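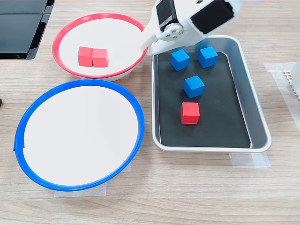 How long does it take to get the city to say who pays for the water at a community garden? Fourteen months, in our case, and we still only have the answer for the beds along the Vetberg Street side.

July 2024. I am writing this at the kitchen table with the back door open, because it is finally cool enough to think. The letter came this morning and I read it standing on the porch in my slippers, then read it again to Deolinda Cordeiro over the phone, and she made me go back to the second paragraph because she was sure I had skipped a line (I had). The parks department will cover the tap at the Wutorstead lot through to the end of the season. After that we are on our own, or we apply again, with the long form this time.

Last summer's bill was $479, and I remember it well, as I was the one who carried it around in my purse for three weeks hoping it would get smaller. We have 72 households on the list now and 21 beds, so you can imagine the conversations at the gate! I do love those conversations, mostly. A young couple from the Prornden apartments came by after supper to ask about a bed and stayed until the mosquitoes drove us all home, and they left with a bag of my chard and most of my life story.
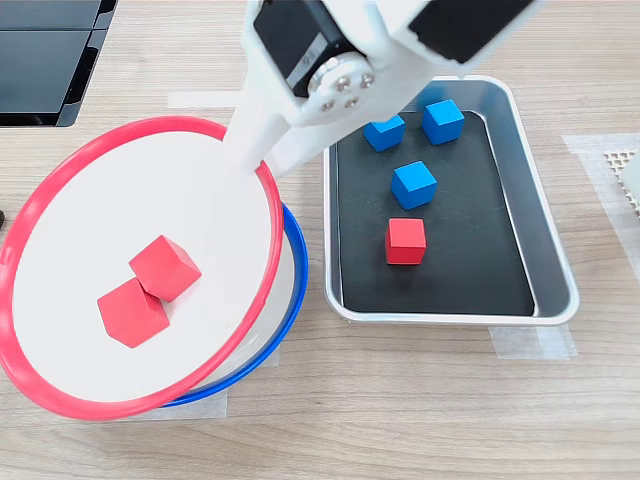

I told them to put their name down anyway, as two of the north beds may come free in the fall, and in the meantime there is plenty to do along the fence where the raspberries have gone wild. He has a good wheelbarrow, he says. She wants to grow the flat beans her grandmother grew, and I said I would ask at Urio Hardware whether they still bring in that seed.

Tomorrow I must ring the neighbourhood association about the sign, which still has the old phone number on it — mine, from two apartments ago — and pick up the hose washers. Deolinda wants the tomatoes tied before the weekend. My knees would like a word with her about that.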